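**Mirror-aware perception** is a set of software methods that keep a robot from treating reflected surfaces as real space. It belongs to the perception layer, ahead of planning and control, and matters most in bathrooms, where a large mirror often stands directly behind the work surface.

## Problem

A depth camera aimed at a mirror tends to report the distance to the reflected object. The resulting point cloud shows an opening where there is a wall, and a planner may accept goals behind the glass. A humanoid at a vanity also meets a second error: its own arms appear twice, once directly and once in reflection, with left and right exchanged.

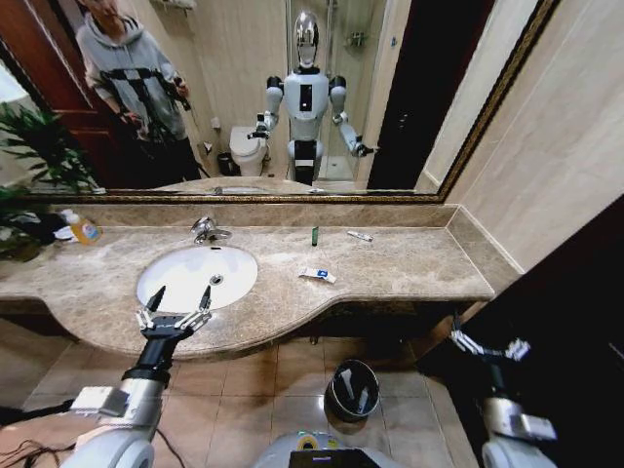
## Detection

Most systems combine two cues. A segmentation network marks candidate mirror regions in the color image, using the frame and the edge of the backsplash as boundaries. A geometric test then fits a plane to the border of each region and looks for points lying behind it. In Zidach, an open perception library, a region is accepted when both cues agree in five consecutive images.

Wrist cameras are harder to handle. The gripper fills much of the view, and the mirror often runs past one or more edges of the image, leaving only part of its border to fit.
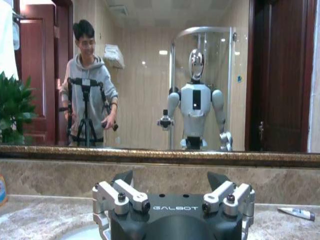 For this reason the plane is usually estimated from the head camera and passed to the wrist cameras through the kinematic chain. Calibration error grows along the arm – the Jurnier planner adds a margin of 8 mm to the plane before using it as a collision surface.

## Self-reflection and people

Once the plane is known, the robot model can be reflected across it and rendered into the image. Pixels matching the rendered body are labeled as self. Polished parts such as a chrome head match poorly on color, so the outline is used instead.

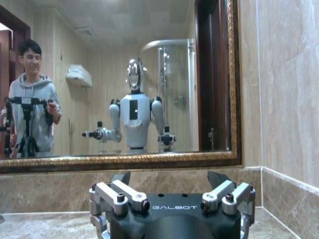

People seen in the mirror are kept in the world model. Their positions are reflected back to the real side of the plane, where the safety monitor treats them as ordinary obstacles. Tracks inferred this way are held for 60 frames after the last detection, against 100 for a person seen directly.

## Limitations

Curved glass, such as a shower enclosure, does not fit the planar model. Buckley masks it as unknown space; Pultance requires a hand-drawn region in the map.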